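October, late, kitchen table

My feet are killing me but I want to get this down before I forget half of it. Kyriaki talked me into the open day at Jallance, the robot place out past Trurdale, and I went mostly for the ride and the free coffee. Ended up staying 4 hours!

I was picturing car factory stuff, big orange arms and sparks. Nope. They're teaching machines to do housework. The whole back half of the building is little rooms, and the one we got stuck in (happily) was the bedroom. Annelies Verschueren ran the tour and she talks even faster than I do. She told us they've logged over 300 sessions on beds alone this year — beds! Fitted sheets are the worst, she said, and I about hugged her, having fought with one this very morning.

A man behind me kept asking when he could buy one and what it would cost. Annelies just laughed and said ask her again in ten years. I liked her for that.

The part that stuck with me is how hard it is for a machine to tell what's a wrinkle and what's a thing. You and I look at a bed and know right away what's cloth, what's a box, what needs picking up first. They have to teach all of that, one bed at a time. Green sheet, blue cloth bunched up along the near side, a big cardboard mask box back against the wall, and it all has to get sorted out before anybody smooths anything. 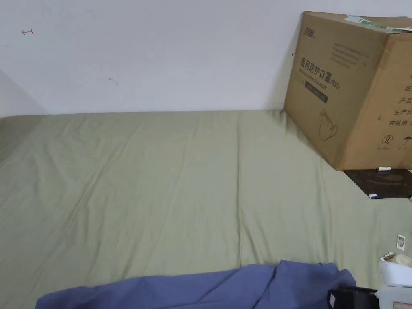

Kyriaki asked if it could do hospital corners and Annelies said not yet, so my job as a grandmother is safe. We missed the kitchen room completely, the line was out the door, and by then the coffee was gone too. I did get a tote bag.

Kyriaki wants to go back in the spring. I said sure, if she drives. Need to call Gerasimos tomorrow about the gutter.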